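From: Tia Hartley
To: Hollis Building Tenants List
Date: Aug 20, 2022
Subject: Re: Mail room hours and parcel lockers

Dear tenants,

Thank you to everyone who wrote in after the last notice on parcel deliveries. I am replying to Mr. Wainwright's message on the list, as several other offices have raised the same points privately and would benefit from one response.

Howard Wainwright wrote:
> We have received two slips this month telling us a parcel was
> held at the front desk, and both times the desk had already
> closed when our staff came down. The lease says deliveries may
> be collected "during building hours." Our understanding is that
> building hours run until 8 p.m. The desk closes at 5.
>
> I would also like to know whether the new lockers will carry a
> charge. Our office did not ask for them and we do not expect to
> see them on the service statement.
>
> Howard Wainwright
> Suite 429

On the first point, Mr. Wainwright is correct as to the wording. The lease refers to building hours, and the front desk schedule was set separately, under the previous management agreement. The two were never brought into line. Beginning in September, the front desk will remain open for parcel collection until 6:30 p.m., and the lockers will be available at all hours to anyone holding a building access card.

On the second point, the lockers were bought from the building reserve. The monthly maintenance fee paid to Orkent will also come from the reserve through the end of the current lease year. Any change after that date will be put to tenants in writing before it takes effect.

The following rules will apply once the lockers are in service.

Parcels will be placed in a locker by desk staff, who will send a pickup code to the contact address on file for the suite. Parcels not collected within two business days will be moved to the mail room shelves. Refrigerated goods, live plants and anything marked hazardous will not be accepted for the lockers and must be received by the tenant in person.

Items too large for a locker will be held in the mail room behind the desk. Please send someone able to carry the item. The hand truck may be signed out and must be returned the same day.

Certified and registered letters will continue to be signed for at the desk only by persons named on the suite's authorization form. Many of these forms are out of date. Suite 887 in the annex, for one, still lists staff who left before the renovation. Blank forms are available from Bradley Cheetham in the management office and may be returned to him by hand or by reply to this message, but please do not copy the list.

Freight deliveries are not affected. They must still be booked through the loading dock, and the freight elevator remains limited to 2,000 pounds, including the pallet and the operator. 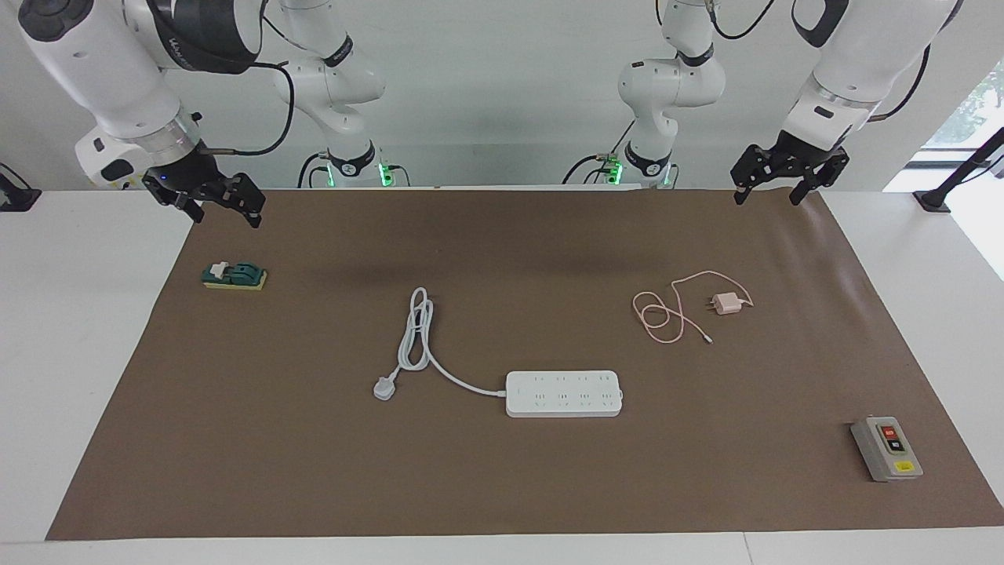 May a courier be given our access card so that parcels can be brought directly to the suite?

Access cards are issued to named employees only and may not be lent to couriers. A courier who needs to come upstairs should sign in at the desk and will be given a visitor badge.

Cyril Entwistle has asked whether outgoing parcels may be left in the lockers for collection. The present system does not allow for this. Outgoing items should be brought to the desk by 3:30 p.m., labeled and sealed, with the suite number written on the outside. Postage cannot be bought at the desk.

Please send corrections to your suite's contact address by the end of the month. Codes will be sent only to the address we have on file.

Sincerely,

Tia Hartley
Tenant Services
Hollis Building Management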